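The Second Night of Soup

Vilhjálmur Østergaard cooks once a week and eats from it for four days. He has done this for most of his adult life, first on fishing boats and now in a two-room apartment above the old Hviid hardware store. On the afternoon I visited he was making split pea soup, and he told me to come back the next evening if I wanted to eat it at its best.

I went back. The soup had thickened enough to hold a spoon upright for a moment. The smoked pork had softened into the peas, and the onion, sharp the day before, had gone quiet. It was a better soup.

Leftovers have a poor reputation, and a lot of it comes from the way we handle them. We cook a meal to be eaten at once, put what remains in whatever container is clean, and forget about it until the end of the week. Østergaard works the other way around. He cooks for the second night and treats the first as a tasting.

"You don't judge a stew on the day," he said. "You judge it when it has slept."

Eyvindur Hauksdóttir has put that idea to work in a business. Her lunch counter, Nilto, seats 42 and sells almost nothing made the same day. The lamb stew is cooked in the afternoon, cooled in shallow pans, and served the following noon. The bread is fresh and so is the cabbage salad. Last August, her slowest month, Nilto sold 689 bowls of the stew, and she says regulars complain if a busy spell forces her to serve it early.

Her rules are strict. Soup never cools in the big pot, where the middle stays warm for hours. It goes into pans no deeper than two inches and into the refrigerator soon after. Every pan gets a strip of tape with the day on it. Starch is kept apart from liquid, so potatoes go in one pan and broth in another, and they meet again in the bowl.

Some dishes gain nothing from waiting. Fried fish is finished when the crust goes soft. Green beans turn gray. Pasta in cream sauce breaks into grease and paste, and Hauksdóttir has given up trying to save it. Chili, curry, braised beef and baked beans all improve, and so does rice, if the plan is to fry it.
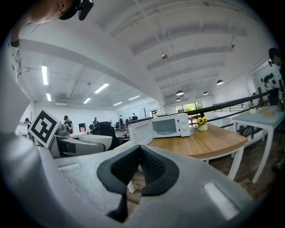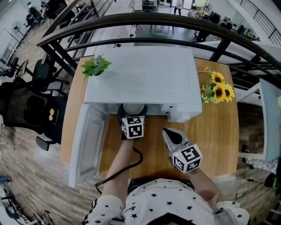

Reheating is where most home cooks lose what the night has given them. A cold portion of stew warms from the outside in, and high power scorches the rim before the center has moved. Hauksdóttir tells her customers to use half power and stop to stir twice. The dish matters as well. A round bowl with a wide rim, like the pale gray one in the microwave, leaves room for the spoon and gives the fingers something to hold. She adds a splash of water to anything thick and covers it with a plate. Then it stands for a minute before anyone eats.

Østergaard doesn't own a microwave. He uses a small pan with a lid, on the lowest flame, and reads the paper while it warms. He admits this is slow and that his nephew laughs at him for it.

Both of them stop at the fourth day. After that, whatever is left goes in the freezer or in the trash, and neither is sentimental about it. Østergaard freezes his in old margarine tubs with the name of the dish written on the lid. When I looked in his freezer there were several tubs of pea soup, one of fish stock, and one marked only "brown." He thought it was probably goulash and was planning to have it that weekend.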